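3. How the households kept their lists

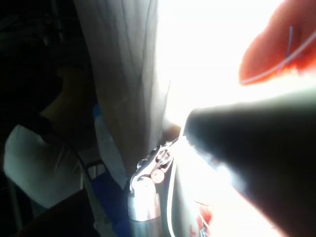 Why do people write down groceries they already know they need? Mostly to stop thinking about them, and that was the answer I kept hearing in one form or another from the day I started asking.

I should back up a little. I collected used shopping lists in Lerdale and Miten for one long winter, from October on, and I ended up with 1,147 of them. They came from 60 households that agreed to drop each list into a paper envelope when they got home from the store. I read every one at my own kitchen table, usually late at night, and I can tell you that handwriting gets a lot worse toward the bottom of a list!

The first thing that struck me was how often the same items came back. Milk, bread, eggs, and onions turned up so regularly that no one could possibly have forgotten them (one household wrote "milk" on every single list it gave me). When I asked why, the woman who did most of the writing there laughed and said that a list without milk on it looked wrong to her. Other people told me something close to that. The list had a shape, and the usual items held the shape up while the odd ones, like birthday candles or drain cleaner, got squeezed in wherever there was room.

I sorted the lists by layout, and this took far longer than I had planned. Most lists were a single column in the order things came to mind. A smaller group, 163 in all, followed the path of the store, with produce first and frozen food last. I had expected the store-order lists to come from the bigger families, the ones with the most to buy, but they were spread all over. What they shared was a loyalty to one store. Lynch shoppers in particular seemed to carry the whole floor plan in their heads, and a few of them got quite cross when I mentioned that the bakery counter might move.

Shared lists were messier and, for me, more fun. In the homes where a sheet hung on the refrigerator all week, I found arguments in the margins. Someone would write "chips," someone else would cross it out, and it would come back in capital letters. I coded these as edits, following the scheme from my Plelar pilot, though the scheme has no category for a drawing of a sad face next to the word "lentils."

I also asked people whether they looked at the list while they shopped. A good many said they checked it only at the end, in line for the register, and some left it in the car. They still wanted to write one the next week. I take up what they did with phone lists in Section 4, where the numbers are thinner and the crossing out is harder to see.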